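Cledovel opens its community pantry swap in Fodard

FODARD, Tue 14 June – Cledovel is delighted to invite neighbours from right across town to its new pantry swap, a friendly spot to pass along the groceries you'll never get through. 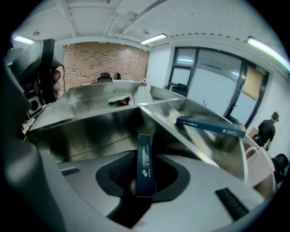
A slim navy box and a divided steel tray.

"We've all got a cupboard like that," said organiser Olaia Cabello, "and we'd love to see yours!" 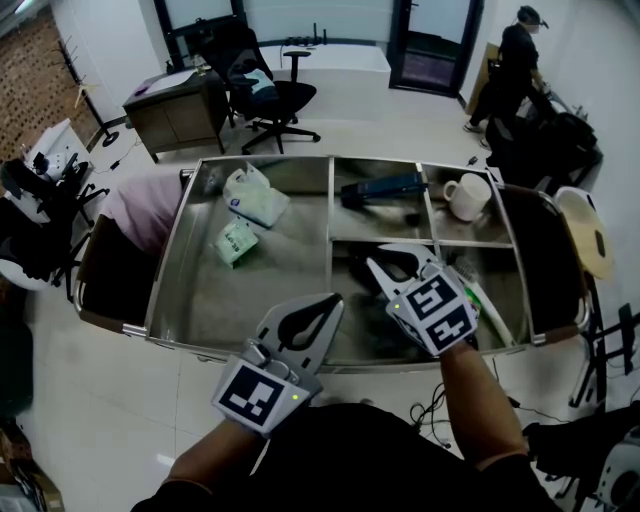 Swapping is free, and everyone's welcome. Bring anything sealed and in date, even something as little as the pale green packet in the left of the tray, and have a good long browse while you're in. 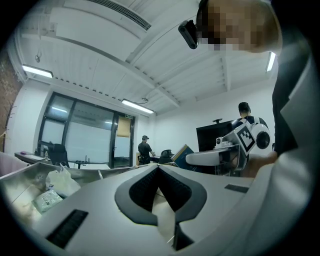 Doors open at 3 pm, with tea on.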